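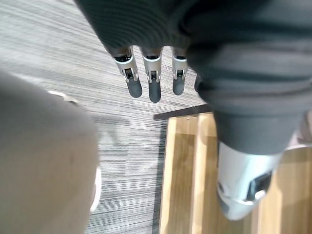

How to Block a Hand-Knit Sweater

Posted 1/11/04 by Enda Hayes

Blocking is my favorite part of knitting, and I know plenty of people who skip it! Please don't. A good soak will even out your stitches, open up the lace and make the seams so much easier to sew.

You'll need a clean sink, wool wash, two big towels, rustproof pins, a tape measure and somewhere flat where the sweater can sit for a day or two. I use the spare bed with an old blanket on it.

Fill the sink with cool water and add a small squirt of wool wash. Push the pieces under gently and leave them for 20 minutes – no rubbing, no swishing, or you'll be making felt. Let the water out, then lift everything at once with both hands under it. Wet wool is heavy and it stretches like crazy.

Lay the pieces on a towel, roll it up and stand on it. (Bare feet are best, and yes, it's fun.) Do it again with the second towel.

Now spread the pieces out and get your pattern. Pin the chest width first, then the length, then the armholes and neck. Measure both fronts against each other before you walk away. Ribbing should be patted into place and left unpinned if you want it to stay springy.

My Cullinane cardigan took 2,276 yards and nearly two days to dry in March, with the window open. Cotton takes even longer. Once it's bone dry, pull the pins and start seaming at the shoulders.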